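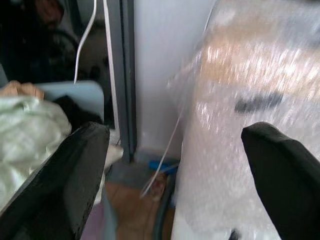 Cullgate Packing Notes: read this first

Version 2, April 6, 2020
Maintained by Corinne Fitzsimmons and Traian Nedelcu

What this is

Cullgate is a set of 109 short records on how things get wrapped before they are carried out of a room. Each record covers one object: what it was wrapped in, how the ends were closed, where it stood while it waited, and what the person wrapping it had to say. The rooms are ordinary ones with doorways, plain walls and cables hanging where somebody left them.

What it is not

It is not a study of whether bubble wrap protects anything. We have been asked for that more than once, and I don't think these records can give it. Knowing that an object was wrapped and later arrived in one piece tells you very little. Plenty of things arrive in one piece with a blanket thrown over them.

What is in each record

object: a plain name, or "unknown" if the wrapping hides too much
wrap: clear bubble wrap, paper, blanket, film, mixed
legible: can a label or print be read through the wrap (yes, partly, no)
standing: floor, table, shelf, leaning
near_door: yes or no
remarks: free text, left as typed

About "legible"

Clear bubble wrap is sold as see-through and people trust that too much. A printed area comes through as a patch of beige or pale orange, a dark stripe comes through as a dark stripe, and the shine off the plastic takes care of the rest. If you can tell there is printing but can't read it, the value is "partly". Emanuel Surdu wanted a fourth value for color only. We tried it in March and two people coding the same records could not agree on it, so it was dropped.

Please don't fill in "object" from the color of a patch. In version 1, 13 entries had been guessed this way. They now say "unknown" and will stay that way unless somebody turns up the packing list.

Known problems

"near_door" has no fixed distance behind it. Noémi Pap used it for anything that would have to be moved to get through. Mircea Crăciun used it for anything in the same corner. I would not build an argument on that column.

Large objects are over-represented — small ones went into boxes and were never recorded.

5 records have empty remarks. That is how they came to us.

Changes

Version 2: guessed object names removed, color value removed, spelling of "bubble wrap" made the same throughout.
Version 1: first release.

Corrections go to Traian. Please give the record number and say what you are basing the change on.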